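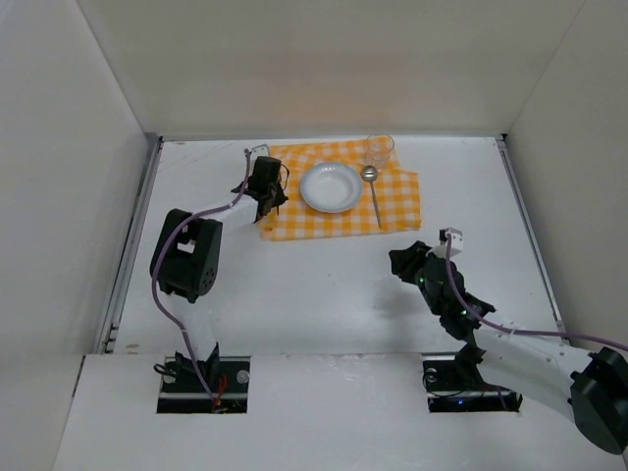 White plate and metal spoon on a checked cloth.

Stastalden Trauma Dressing Carrier, 11 litre

Product code: Treruleo 31
Availability: in stock, next delivery in December
Page last updated 11/26/24

The Stastalden is a belt or chest pouch for medics attached to infantry, engineer and military police units. It holds dressings, tourniquets and airway items where either hand can reach them, and it opens fully flat on the ground or on a vehicle bonnet.

The main compartment has a two-way zip with glove-sized pulls. Inside are elastic loops on the left panel and a clear sleeve for casualty cards on the right. Two tourniquet holders sit outside, one on each side, and can be moved or taken off. The back has webbing straps that fit most plate carriers in current use. A drag handle is not fitted – order the larger Jibrin pack if you need one.

Specification
Volume: 11 litres
Width when opened: 37 cm
Outer fabric: coated nylon
Colours: sand, olive, black
Closure: two-way zip with storm flap
Supplied empty

What changed from the earlier version
The first pattern had a press-stud flap that filled with grit. Ekaette Ekwueme redrew the front after users sent pouches back for repair, and the flap now folds under itself. The shoulder strap is wider and the stitching at the lower corners has been doubled. Old and new inserts can be swapped.

Care
Brush off dry mud first. Wash by hand in cool water with mild soap and hang up open. Do not tumble dry or iron. Blood should be rinsed out with cold water as soon as possible.

Ordering
Namis supplies armed forces, police services and registered aid organisations. Private orders are not accepted. The minimum order is 31 units, and orders above 2000 units are quoted separately. An end-user certificate is needed for delivery to some countries, and we cannot book freight until it has been checked.

For samples and quotes, ask for Venkatesh Lobo. Repairs and spare inserts are handled by Dagmar Ondrejka – please put the batch number from the inner label in your message.

Related items: Jibrin pack, spare insert set, tourniquet holder (pair), casualty card sleeve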